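**Ticket 424 — Left arm stops before rack unload, pantry counter cell**

Status: open, workaround in place
Site: Rastley, staff pantry
Reported by: Marjan Kazemi
Assigned: Kacper Walczak
Component: Trellix task planner, simulated counter

**Report (Kazemi)**

Left arm goes to pre-grasp at the dish rack and waits. After 300 seconds the planner drops the task and posts "operator required" to the pantry tablet. No collision logged. Right arm is unaffected and finishes its own queue.

Impact on staff: the evening attendants no longer unload the rack by hand, and their shift was shortened in May on that basis. Each timeout calls one of them back from the serving line. Njoroge Nzioka has been clearing the alerts and asks whether he is expected to restart the task or do the unload himself. The work instruction doesn't say.

**09:40, Walczak**

Reproduced in simulation with the site layout. 22 runs, same stop each time. Rack pose is correct. Lighting and shadows left at site defaults.
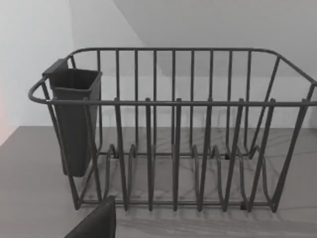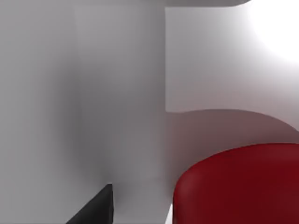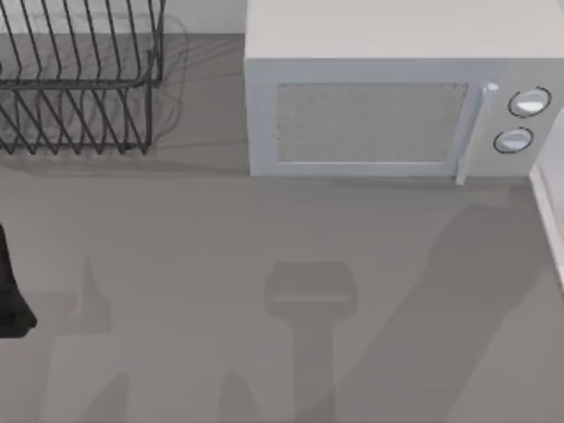 *Simulator captures, site layout. Gripper finger visible in all three; microwave door and knobs in the third.*

**11:15, Walczak**

The planner treats the utensil holder as a fixed part of the rack and applies the full clearance of 80 mm around it. With the holder hooked on the left end, no approach to the left slots passes the check. The arm waits for the obstacle to move, and a fixed part never does. The timeout then fires as designed.

Shadows ruled out. Turned them off and got the same stop.

**13:05, Urban**

Can the holder go on the right end? That would be a two-minute change on site.

**13:20, Kazemi**

Possible, but the attendants load cutlery from the left and were asked to move things twice already this spring. I'd prefer the model be corrected. Moving the holder is acceptable as a stopgap if Njoroge agrees.

**14:10, Nzioka**

Agreed for now. Please also change the alert text. "Operator required" reads as if someone has to stand at the counter for the whole task — last week I waited there through a full cycle.

**15:30, Walczak**

Workaround: holder to right end, layout file updated to match. Stop does not occur in simulation with this layout. Not yet tried at Rastley.

Remaining:

- [ ] Model holder as a separate part with its own clearance
- [ ] Replace alert text with "Rack unload stopped. Restart or unload by hand."
- [ ] Add a line to the work instruction on who decides which (Kazemi)
- [ ] Log call-backs per shift so Urban can review the shortened hours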